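Juvik Anti-Fatigue Floor Mat, Ribbed, Charcoal

Item 123 — sold by Wedavau Workplace Supply

The Juvik is a closed-cell rubber mat for people who stand at one station for most of a shift. It suits packing benches, inspection tables, repair counters and checkout lanes. The ribbed top gives shoes some grip and can be swept with an ordinary broom. The underside is flat, with a light texture that holds on sealed concrete, vinyl and tile.

All four edges are beveled. Carts with large casters will roll over them, but we don't recommend parking a loaded cart on the mat overnight. Rubber takes a set under a steady load and the dent can take a day or two to come out. 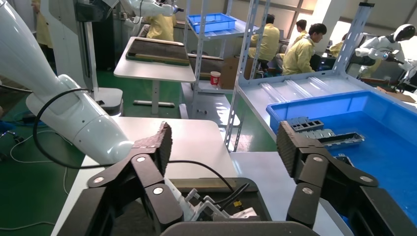
Thickness is 14 mm. We used to stock a thinner version and dropped it in October. Customers who had both told us the thin one went flat in front of busy benches within a year, and the price difference was small. If you still have the thin mats, the two will not join. The tabs are cut differently.

Sizes
Single station: 2 ft x 3 ft
Double station: 2 ft x 5 ft
Runner: 3 ft x 10 ft
Custom lengths are cut from the runner stock and can't be returned.

Care
Sweep daily. Mop with warm water and a mild soap, and let the mat dry on both sides before putting it back. Do not use solvent cleaners or a pressure washer. Oil should be wiped up the same day — the rubber will swell if it sits. For floors that see oil every day, look at the Lindqvist nitrile mat instead. It costs more and feels firmer underfoot.

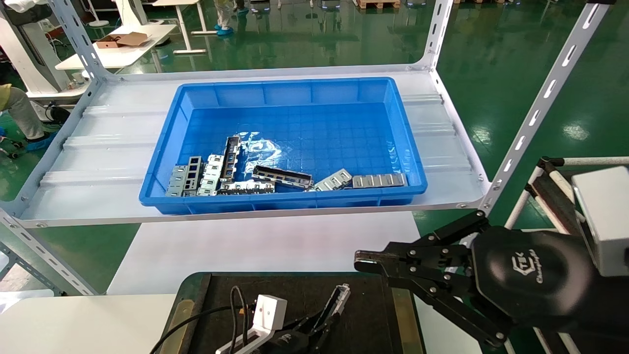

Can I use this mat in a cold room?
It stays flexible down to 14°F. Below that it stiffens and the edges may lift, so we suggest the Drekarberg mat for freezers.

How do I get it to lie flat?
Unroll it the day before you need it, ribbed side up, in a heated room. If the ends still curl, roll them the other way for an hour. Weights on the corners help with the runner.

Does it smell?
New rubber has an odor. Leave the mat unrolled with a door open and it should fade over the first week.

Shipping
Single and double mats ship rolled in a carton. Runners ship rolled in plastic wrap with no carton. Orders of 4 or more runners go by freight on a pallet, and we'll call to set a delivery time. Check the roll for cuts before you sign.

Page updated June 19, 2019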